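Table stuff, quick ones

Been meaning to type these up since September. No order to them.

Kids' tablecloths. The wipeable sort, wipe straight after eating, don't leave it. Tomato sauce sits for 20 minutes and you've got an orange patch for good. Bicarb paste, soft cloth, small circles. Don't scrub over the printed bits, the colour comes off characters first. Ours is the light blue one with the pig and the stars and it's hanging on.

Round table, square cloth: fold the corners under and clip them. Pegs work fine. Toddler grabs a hanging corner and the whole lot is on the floor.

Stainless bowls. Best thing in the cupboard for a table with little ones at it. Don't chip, don't care about being dropped. For water spots, white vinegar on a tea towel, then rinse, then dry striaght away. Never steel wool on the shiny inside, you'll see every scratch.

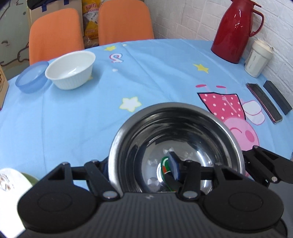
Same bowl can do double duty as a catch-all while you clear up. Everything small goes in, hair clips, bits of toys, lids, whatever. Sort it later at the bench. Rocío Zabala put me onto that and it beats 66 trips down the hallway.

Plastic bowls that have gone cloudy: soak in warm water with a splash of vinegar, half an hour. If they're still cloudy after 2 goes they're scratched, not dirty. Use them for pegs.

Ceramic ones with ribs. Old toothbrush along the grooves. Gunk hides in there.

Thermos smells? Spoon of bicarb, fill with hot water, lid OFF, overnight. Rinse it twice. Store it with the lid off too. The seal comes out on most of them, have a look under it, sorry in advance.

Cardboard boxes off the table before you wipe. Wet cardboard leaves a brown ring and its a pain to shift.

More when I get to the pantry, got a 700 g bag of rice all over the bottom shelf to deal with first.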